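Tarnum Chamber Voting and Attendance System
Equipment for councils, assemblies and parliaments 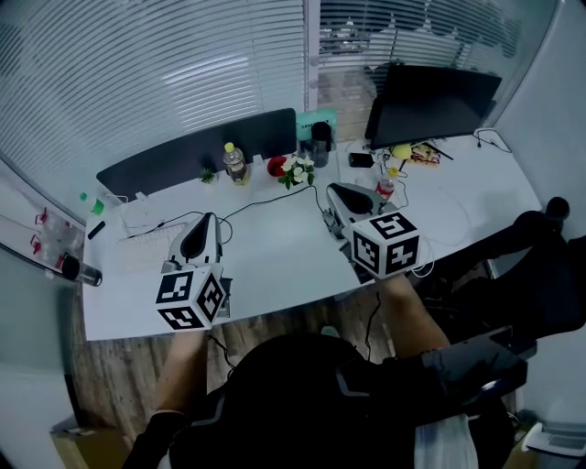 A seated user with two hand-held grippers at a long white desk.

Last updated: November 18, 2022

The Tarnum system records attendance, manages requests to speak and carries out recorded votes in elected chambers. It is supplied by Van Loon to national and regional legislatures, municipal councils and other bodies whose standing orders require a named division. The system may be installed in a permanent chamber or set up in temporary premises while building work is under way.

Members' units

Each member is provided with a desk unit fitted with a microphone, a small display and three voting keys, marked For, Against and Abstain. The member registers by inserting a personal card, after which the unit shows the item of business under debate. A vote may be altered at any time until the presiding officer closes the division. Where standing orders permit secret ballots, the clerk may select this setting before the vote is opened, and the names of those voting are then withheld from the record.

The standard package contains 56 members' units. Further units may be ordered singly, up to a total of 890 on one network.

Presiding officer's and clerk's units

The presiding officer's unit displays the list of members who have asked to speak, in the order in which the requests were received. The officer may follow this order or call a member out of turn. Speaking time can be set for each item, for each party group or for each member, and a warning light shows on the member's unit before the time expires.

The clerk's unit opens and closes divisions, confirms that a quorum is present and produces the signed result. Both units require a card and a code. The clerk may not open a division until the presiding officer has put the question.

Records and publication

The result of each division is stored on two separate servers within the building. It may be sent to the official report, to the public gallery screens and to the assembly's website. The Drotimville Regional Assembly, which adopted the system for its October session, publishes its division lists in this way on the same day.

Proxy votes are entered by the clerk and are marked as such in the published list. Corrections made after a division has closed are added as a note. The original entry is kept.

Specification

Members' units in standard package: 56
Maximum units on one network: 890
Servers: 2
Battery operation of desk unit: roughly 11 hours
Languages on display: set by the assembly on installation

Installation and training

Installation includes a survey of the chamber, the laying of cables where required and a full rehearsal with members present. Training for clerks is given on site. A spare set of cards is left with the assembly's security office.

Chambers already using the Jestiria microphone range may retain their existing microphones. An adaptor is required for each desk and must be ordered separately.

Enquiries and orders

Prices are given on written application and depend on the number of seats. Public bodies bound by tendering rules may request the full technical file before issuing a notice. Applications should be addressed to Fenna Cuypers, Public Institutions Department, Van Loon, and should state the number of members, the seating plan and the rules under which divisions are held.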